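Rubber band season at the Stestholm bench

If you have walked past the back bay at Stestholm since January and wondered why there are rubber bands all over the table, the Cuadros project has moved on to its second task! The first was folding small towels, which many of you helped with (thank you again). The new one is called "band pickup" on the sign-up sheet, and it sounds like the easiest job in the world. Pick up the loose bands, drop them in the bin, repeat until the table is clear.

It is a wonderful task for a learning system, and a pretty humbling one for the people teaching it. A band has no handle and no right way up. It can lie open in a nice round loop, or squashed flat, or twisted over itself so that you have to think about where to pinch. No two scatters are ever the same, and we want the model to see as many of them as we can give it.

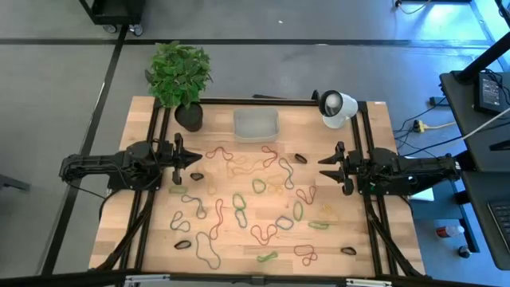

Bands and hair ties on the bench, with the bin still empty.

For those new to the project, each example is one full run driven by a person. You sit at the controls, move both arms yourself, and the system records the camera views together with every joint position. Later the whole stack goes to Movier, our training code, which tries to learn what you did from what the cameras saw. We stood at 162 good runs when this issue was put together. Edith Ríos, who keeps the run log, would like to reach 3220 before the fall, and she says it with such a straight face that we have all started to believe her.

A good run takes a steady driver nearly 20 minutes with a full table, though the shorter ones with fewer bands are just as useful. Please don't rush! Slow and smooth is much better for Movier than fast and jerky. And if you miss a band, just go back for it. We keep those runs. A model that has only ever seen perfect grabs has no idea what to do after a bad one, and some of our favorite recordings have a fumble in the middle followed by a really nice second try.

The close-up view has been the big surprise of this round. On the towel task we hardly looked at it. With bands, it carries a lot of the detail that the overhead camera can't give us, especially with the thin ones that cross over themselves. 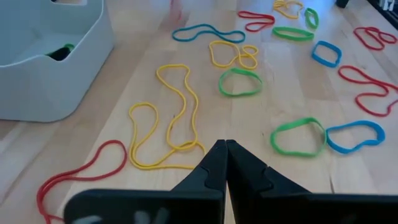 Close to the fingertips: thin bands in long loops, wide ones in rounder rings.

A few notes from the first weeks, mostly for people who have already driven a session. Scatter the bands by hand and leave them how they fall, please. We noticed a few very tidy layouts in the log (you know who you are), and the model will happily learn that bands come in rows. Change the mix between runs, too. Thick, thin, a lot of one color, whatever comes out of the bag. Use whichever arm is nearer to the band, and if one lands in the middle, pick an arm and stick with it. Going back and forth looks like indecision to us and like noise to Movier.

Between runs, check that both grippers close fully before you press record. Then write your run number and a word or two on the sheet. "Dropped one, got it back" is perfect.
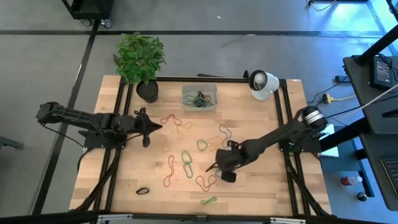 We are also keeping runs that begin partway through, with bands already in the bin and others still out on the wood. Edith asked for more of these after our first trial model did well on a fresh table and then seemed to lose its way as things thinned out. So if you have to stop early, don't empty everything and start over. Mark the sheet "partial" and the next driver can pick up from there as a new run.

Sessions are open to anyone in the Futach building, and 2 drivers can share a slot and trade off, which is a lot more fun than it sounds. The sheet is on the bay door. First-timers get a practice run that doesn't go into the set, so come and try it even if you have never touched the controls. Evening slots after 5 are the emptiest right now.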